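**Relatório de progresso ao financiador — componente de software, julho**

Neste período o trabalho ficou concentrado em dois módulos: a segmentação de tecidos deformáveis e o planeador bimanual. O módulo de percepção da Birkell foi integrado no nosso repositório e já corre dentro do mesmo ciclo que o controlo, a 15 Hz. O valor previsto na proposta era mais alto, mas para movimentos lentos é suficiente.

O conjunto de demonstrações chegou a 400 sequências anotadas. Destas, retirámos 6 por erro de sincronização entre as duas mãos. A correcção do relógio foi feita no gravador, e a ferramenta da Fusmont agora recusa ficheiros com desvio acima do limite.

O ponto mais difícil continua a ser a pelúcia. O contorno é irregular, o pêlo confunde a estimativa de profundidade, e o planeador escolhe às vezes um ponto de preensão na prega e não na borda.
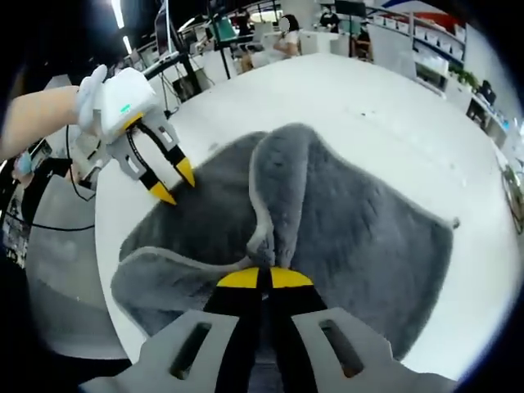 Para tratar este caso, separámos a decisão em duas etapas: primeiro fixa-se uma mão junto à mesa, depois calcula-se a aproximação da outra. O código está no ramo `gurkier-dual` e ainda não passou por revisão completa.

Pendente para o próximo período:

- testes de regressão do planeador
- documentação da interface com a Birkell
- resposta da Çetinkaya sobre a licença do simulador

Sobre o último ponto, pedimos a vossa ajuda — sem a licença, os testes de regressão ficam só com dados gravados. O orçamento não tem alteração.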